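Demo host guide, section 4. Revised Wed 23 September for the Sustbridge open day. Replaces the December sheet, which told you to "improvise if needed." Please don't.

## 4. Running the block-sorting demo

This section covers the Skolix simulator station, the one on the big screen by the coat rack. The real arm in the Dradell room has its own section and its own set of worries.

You need the demo laptop, its charger, the wired mouse and the visitor keypad. Leave the wireless mouse in the drawer. It pairs with the projector in the next room, and the people in there have asked us to stop.

### 4.1 Before the doors open

1. Plug in the charger before you start the laptop. On battery it drops to a low graphics mode and the arm moves like it's wading through soup.
2. Log in as **demo**. There is no password. If it asks for one, you are on the wrong laptop.
3. Open Skolix and choose **Scenes > Azimi > Tray Sort**.
4. Set **Speed** to 7. The slider goes to 8, and children will find this out on their own.
5. Turn off **Auto-advance**. Left on, it starts the next move while you are still explaining the last one.
6. Run the scene once from start to finish, with the sound off.

**Note:** The first load is slow. The progress bar stops near the end and stays there long enough for you to doubt it. Let it finish. Clicking again opens a second copy, and then both of them crawl.

### 4.2 With visitors

Groups come through in batches, and most will stand at your station for one full run and part of another. Stay to the side of the screen. The keypad has a long cable so that somebody at the front can hold it.

1. Press **Reset**, then **Home**. Wait for the arm to stop.
2. Say in one sentence what it's going to do: pick up the blocks that are off the tray and put them on it. You will be tempted to say more. The screen will do it for you.
3. Hand over the keypad and let a visitor press **Step**. Each press runs one move.
4. Press **Pause** when the gripper is open above the table with one block still to go. Take questions at this point, while there is something left to look forward to.

 The orange block is on the table and the yellow, cyan and green ones are on the magenta tray, so even the back row can work out what the job is. Ask which block they think goes next. Someone will say yellow. Be kind. 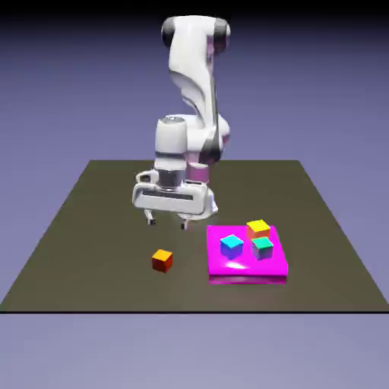

5. Press **Step** again to carry on. If the group has gone quiet, let the visitor with the keypad call out each move before pressing.
6. When the run ends, take the keypad back, press **Reset** and wave in the next group.

**Caution:** Don't open **Physics > Gravity** in front of visitors. It gets a big laugh, and the scene won't reset properly until you restart the program.

**Note:** If you're asked what the arm costs, say this one is software and point to the Dradell room. Do not guess. Last year's guess is still being quoted back to us.

### 4.3 If it goes wrong

- **The gripper closes on nothing.** Press **Reset** and start the run over.
- **A block falls through the table.** Same cure. Call it a software fault, because it is one.
- **Error 500.** The license server has dropped out. Close Skolix, check the network cable and start again from step 3 of 4.1.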